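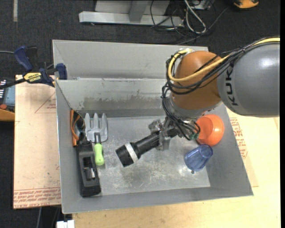 The Long Drive to Mirkgate

Closing a rural infusion clinic left 181 patients looking for another chair

Theda Seidel leaves her house at 4:40 in the morning with a thermos, a blanket and a folder of lab results. Her infusion takes two and a half hours. Getting to it and back takes five.

Until June she was treated at the Multon Infusion Clinic, a one-story building next to the feed store. She could walk there in good weather. She has Crohn's disease and has received the same drug by IV every eight weeks since her late thirties.

The clinic told patients in a two-paragraph letter that it would stop giving infusions at the end of the month. The letter listed three other sites. One was not taking new patients. Another did not accept Seidel's insurance. The third was the hospital in Mirkgate.

"I read it standing at the mailbox," she said. "Then I went in and called the number, and it was the clinic's own fax line."

According to the clinic's former nurse manager, Annick Coste, 181 people were on the infusion schedule when the letter went out. Most had arthritis, bowel disease or multiple sclerosis. A smaller group came for iron or antibiotics.

Coste said the clinic had lost money on the service for years. It bought the drugs up front and waited months to be paid. When one insurer began requiring that drugs be shipped from its own pharmacy, the clinic lost the small margin that had covered nursing hours.

"We had four chairs and two nurses," Coste said. "One nurse retired. We advertised for her job and got one application, from someone who wanted to work remotely."

Mirkgate has 12 chairs and has added evening hours, but new patients still waited for a first appointment. Seidel's was set for 19 days after her dose was due. She spent the second of those weeks mostly in bed and used up her sick leave at the school district office.

Rasmus Stankevičius, who has multiple sclerosis and no longer drives, had a harder time. The county van goes to Mirkgate but starts back at 2 p.m., and his infusion often runs past that. He paid a neighbor $100 for each of his first two trips. His sister now takes the day off work.

Dr. Carola Stöcker, who runs the Mirkgate unit, said the hospital learned of the closing only when referrals started to arrive. Each one needed a new insurance approval, even when the drug and dose were unchanged.

"A patient can be stable for ten years and the form still asks us to prove they need it," she said.

The hospital is considering sending a nurse to Multon two days a week, using a room in the county health building. Stöcker said a decision depends on next year's budget.

Seidel has her next appointment at 7:15 a.m. She has asked to be put on the list for Multon if the room opens.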